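Marzo de 2019
Cuaderno del taller – fermentación, lote Gosta

Bueno, retomo el cuaderno, que lo tenía abandonado desde que embotellamos el Prado y ya me lo ha echado en cara Silvana dos veces. El Gosta (té negro, segunda fermentación con jengibre) va raro. Huele bien, la madre está preciosa, pero el gas no acaba de aparecer. Yo le echo la culpa al frío del almacén; Finbarr dice que es el azúcar, que nos quedamos cortos. Puede que tengamos razón los dos, claro.

El reparto quedó así: 33 botellas con el jengibre rallado fino y el resto con rodajas. Lo del rallado fue idea de Maiara y me parece buenísima, aunque luego colar aquello es un suplicio – hay que pasar el líquido dos veces y aun así quedan hebras en el cuello. Para la próxima, estopilla doble y paciencia.

Anoto también lo del azúcar, que siempre se me olvida y luego vienen las discusiones: 100 gramos en la jarra grande, disueltos en 1000 mililitros de té caliente, y a esperar a que se enfríe antes de mezclar. Esta vez esperé de verdad!! La anterior no, y la madre se quedó tristísima toda la semana.

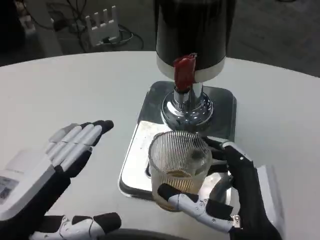

Dispensador de grifo rojo, con un vaso delante del caño.

Cata rápida con Ismael y Yuzhen a media tarde. El de rodajas gustó más a los dos: más limpio, el picante llega al final y no se queda pegado en la garganta. El rallado sabe a jarabe para la tos (palabras de Ismael, yo habría sido más amable). Yuzhen propone bajar a la mitad el jengibre rallado y añadir piel de limón en las últimas horas. Me apunto, pero solo en una tanda pequeña, que limones buenos quedan pocos.

Las tiras de pH que pedimos a Mutden son un desastre, el color se corre enseguida y cada uno lee una cosa distinta. Vuelvo al medidor de siempre, previo calibrado – Silvana, si lees esto, ¿dónde guardaste la solución tampón? En el cajón 101 no está, lo he vaciado entero.

Pendiente: subir el Gosta a la balda de arriba, junto a la tubería, y abrir una botella de prueba en unos días. Lavar los tapones. Contestar a los de Gronness, que quieren muestras para abril y todavía no les he dicho ni que sí ni que no.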